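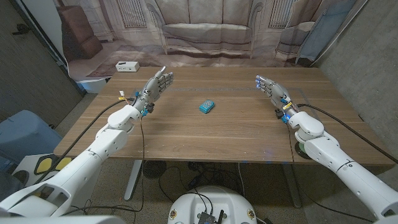

Most of the care of a two-armed robot is care of its wrists. Unathi Mofokeng learned this in her first May at the Jisitberg workshop, where she looks after the cell called Curklow. Every shift begins with the cables. She follows each black one by hand, from the wrist down over the side of the table, and she feels for hard places in the rubber. On the left wrist the yellow and red wires stand up in a small bundle, and those she checks by eye only. A pulled wire costs her 3 hours, and the spare part must come from Umosside.

Then come the fingers. Each hand is opened and closed 80 times at slow speed, while she listens at the joints. A dry hinge makes a small click, she says, like a beetle. She writes the result in a paper notebook, although the firm would prefer the computer. The old notes have helped her more than once, for example when the same finger became slow every 600 hours and the cause was a screw inside the palm.

When the joints are quiet, she looks at the lights. Blue at the fingertips means, in this cell, that the hand is awake and may move, so she keeps her own hands away.
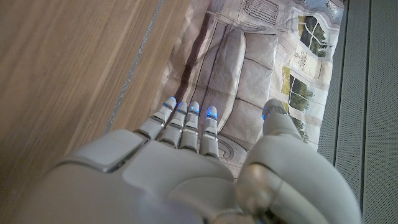 What goes in the drawer

Her tools are few: a soft brush, two small keys, a tube of Liu grease. The grease she uses very little. Too much of it collects dust in the joints, and then the whole hand must be opened again.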